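Marites Aquino on Tulo, the practice kit that lives on her laptop

Published 18 June 2020

When Marites Aquino rings me back she is still at her desk, and she wants to talk about bathrooms. She teaches an evening robotics class at Kosier College, and since November she has been putting a simulation kit called Tulo through its paces.

"I'd expected the usual blocks on a table," she says, "and then I opened the room list and there were kitchens, sheds, a landing with a bookcase - and bathrooms! I was delighted. Tidying a bathroom is just the sort of job people ask me about at parties."

Tulo comes from a small firm named Holloway. The licence she uses costs £500 a year for a whole class and opens 200 rooms, each of which can be filled with different objects. Her students write the instructions, press run and watch a simulated arm have a go.

"You learn so much from the misses," she says. "One of my lot had 782 failed grabs in his log by the end of term and he was the happiest person in the room, because he could tell me what went wrong in nearly all of them."

She likes the awkward spots best. A toilet, she points out, gives you a narrow shelf with odd bits and pieces on it, and a bowl has to be taken by the rim or not at all. "Come straight down with the fingers open, go slowly, and then think about which side of the rim you want. They all rush that bit the first time. I did too!"

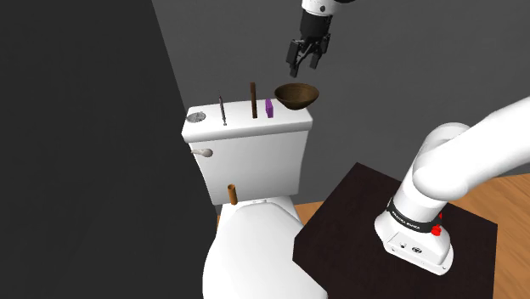

Does a class need a real robot arm as well?

Marites would start without one and bring it in during the second term, once the students can read their own logs.

There are things she would change. The manual, written by someone called Rokitov, is "lovely but very long", and loading a new room on the college's older machines takes long enough to put the kettle on. She would also like softer objects, towels above all.

"Towels are a nightmare and I want them," she says, laughing. She has already written to Holloway to ask, and her next class starts in the autumn with the bathrooms first.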